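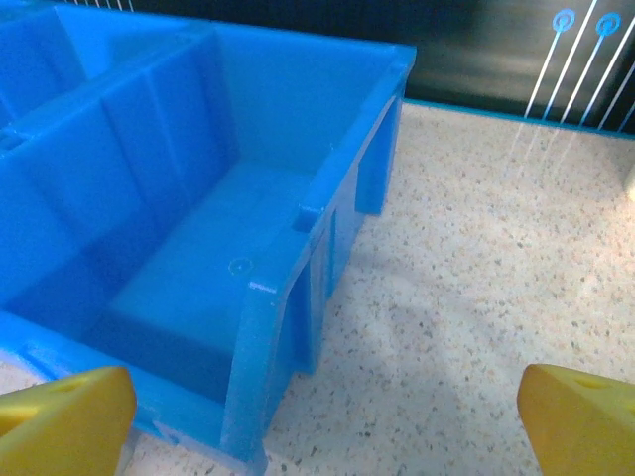
Recording Block-to-Bin Demonstrations on a Two-Arm Cell

Last revised in June by Torunn Halvorsen. Applies to the Rustad sorting set.

The target for each task is 400 accepted episodes. One episode is one pick and one place, by either arm. Do not chain picks. The trainer cuts on gripper state and a chained episode will be split in the wrong place.

1. Home both arms and open the grippers fully. Start the Sukon recorder and check that both wrist streams and the fixed stream are live.

2. Set the bin and blocks by hand. Move the bin between episodes, by a few centimeters or a small turn. A bin that never moves gives a policy that ignores it.

3. Start recording, wait 2 seconds, then move. The still section is used to line up the camera clocks. 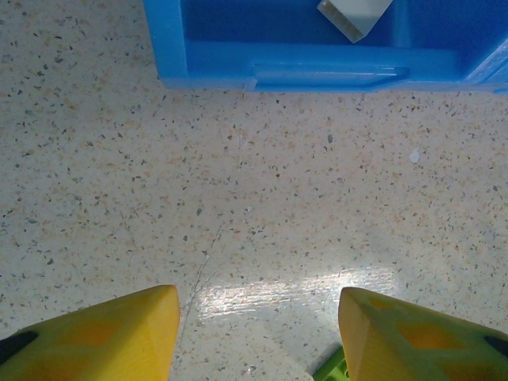 4. Approach with the fingers open and level. Slow down before the fingers reach the block — fast approaches blur the wrist view at the point where the policy needs it most. Close once. If the grasp slips, stop and mark the episode as failed. Failed episodes are kept in a separate folder and do not count toward the total.

5. Lift clear of the bin wall before moving sideways. Release inside the bin, back off, and stop the recording.

6. After every 20 episodes, swap operators and change the block layout. Fredy Rengifo's scripts reject any session with a single operator.

When both arms work near the bin, one must hold still while the other enters. Joint speed for the moving arm is capped at setting 9.

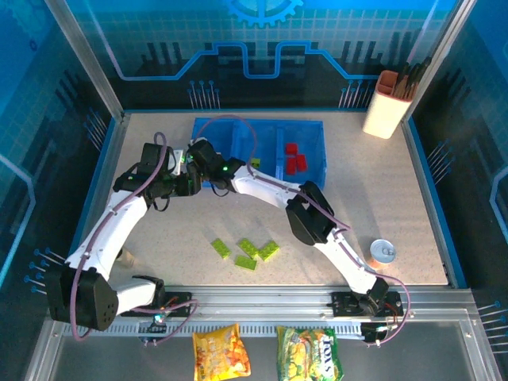 Both grippers at the front edge of the bin, with bricks on the table.

Review each session at half speed before upload. Delete nothing — set the reject flag and add a short note. Questions about the flag codes go to Mattes Ehlers.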